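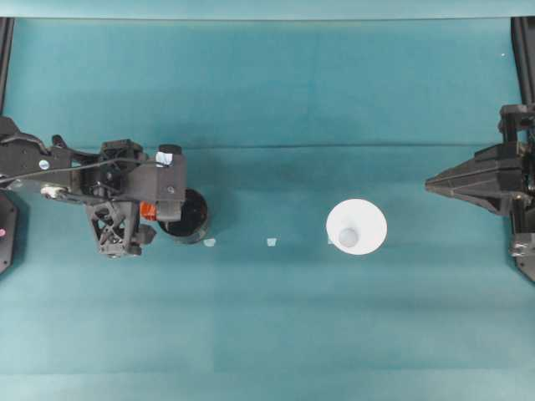 Catering and Room Services, Penrose Campus

Reusable cups and new table cloths for meeting rooms

September 18, 2023

Catering and Room Services has begun supplying reusable black cups in the meeting rooms of the Penrose campus. Disposable cups will no longer be delivered with drinks orders for internal meetings. The change applies to the 14 rooms on the central booking system, including those in the Avard Building.

An initial stock of 400 cups has been bought from Mosico under the existing supply agreement. The cups are cylindrical and may be used for tea, coffee and water. They are washed in the main kitchen after each booking and returned to the service cupboards on each floor.

Tables in the same rooms are being fitted with teal cloths, replacing the white paper coverings used until the summer. The cloths may be left in place between bookings. Marked or stained cloths should be reported to the service desk and will be exchanged by the next working morning. Staff are asked not to take them home for washing, as a small number went missing during the trial.

The trial took place in August in the ground-floor rooms of the Avard Building. A short questionnaire was sent to those who had booked a room in that period, and 244 replies were received. Most respondents were content with the cups. The most frequent complaint concerned their size, which some found too small for longer meetings. A larger cup was considered but does not fit the racks of the present dishwasher. Several replies also noted that a dark cup makes it hard to judge how full it is, and colleagues pouring hot drinks for others are asked to take care.

Before the trial, the department was ordering 2,000 disposable cups a month for these rooms. A small reserve will be kept for outdoor events and for occasions when the main kitchen is closed. Requests to draw on the reserve should be made when the booking is placed and must give the expected number of guests.

Departments that already hold their own mugs may continue to use them. These should not be placed on the catering trolleys, where they are likely to be sent to the wrong building.

At the end of a meeting, users are requested to empty any remaining liquid into the sink or the container provided and to leave the cups upright on the table. Lids and saucers are not supplied. Food waste should be placed in the green bin by the door.

The Kesero Annexe is not included at this stage. Its kitchen is being refitted, and drinks there will continue to be served by the present arrangement until the work is finished.

Enquiries about cups, cloths or drinks orders should be addressed to the Room Services desk on the ground floor of the Avard Building.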